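21. November 2025

Wieder kaum geschlafen, dafür den halben Vormittag mit der Ankündigung zu »Skineck« verbracht.

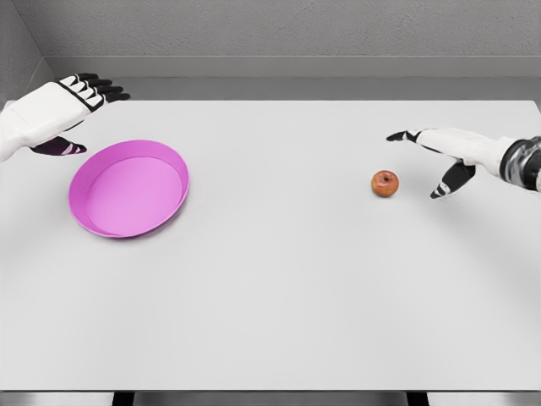

*Teller und Apfel, gerendert.*

Also: Der Roman »Gusalden« wird verfilmt, der Film heißt »Skineck«, Kinostart im Juni. So steht es jedenfalls in der Mail der Produktionsfirma Plarkanine, die gestern spät kam und in der das Wort »bildgewaltig« dreimal vorkommt. Regie führt Narayanan Panicker. Das Buch hat 919 Seiten, der Film soll 287 Minuten dauern, in zwei Teilen, mit Pause. Ich glaube das erst, wenn ich drinsitze. Beim letzten Mal, als Plarkanine eine ungekürzte Fassung versprach, lief sie auf einem Festival und dann nie wieder, und ins Kino kam etwas, in dem der Erzähler fehlte.

Ich habe »Gusalden« mit Anfang zwanzig gelesen und seitdem zweimal angefangen, ohne über den Winter im Zollhaus hinauszukommen. Genau dieser Winter ist laut Mail »das emotionale Herz« des Films. Im Buch passiert da fast nichts. Zwei Leute zählen Säcke und reden aneinander vorbei, und man weiß danach alles über sie. Wie will man das drehen, ohne dass jemand Geige dazu spielt? Man wird Geige dazu spielen.

Mittags mit Régis Bouvier telefoniert. Er hat das Drehbuch angeblich gelesen, in der sechsten Fassung, und findet es »mutig«. Auf Nachfrage: Die Schwester ist gestrichen. Die Schwester! Wer schreibt denn dann die Briefe? Der Vater, sagt Régis, und das funktioniere erstaunlich gut. Der Vater kann im Roman nicht schreiben, daran hängt das ganze letzte Drittel. Régis meinte, das merke im Kino keiner. Mag sein, aber dann soll man nicht »nach dem Roman« aufs Plakat setzen.

Zur Besetzung steht in der Mail wenig. Die Hauptrolle geht an jemanden vom Theater Namboodiri, das macht mir ein bisschen Hoffnung, die Leute dort können immerhin sprechen. Dafür 2.223 Statisten für die Marktszene, die im Buch anderthalb Seiten hat. Warum man mir diese Zahl mitteilt, weiß ich nicht. Wahrscheinlich, weil sie sich gut abschreiben lässt, und morgen steht sie überall.

Panickers ersten Film mochte ich, den zweiten habe ich verteidigt, beim dritten bin ich gegangen. Régis sagt, ich hätte mein Urteil längst fertig. Stimmt zur Hälfte. Den Trailer sehe ich mir trotzdem an, wenn er kommt, vermutlich ohne Ton.

Abends das Buch aus dem Regal geholt. Der Rücken ist gebrochen, genau beim Zollhaus. Vierzehn Seiten gelesen, dann Suppe.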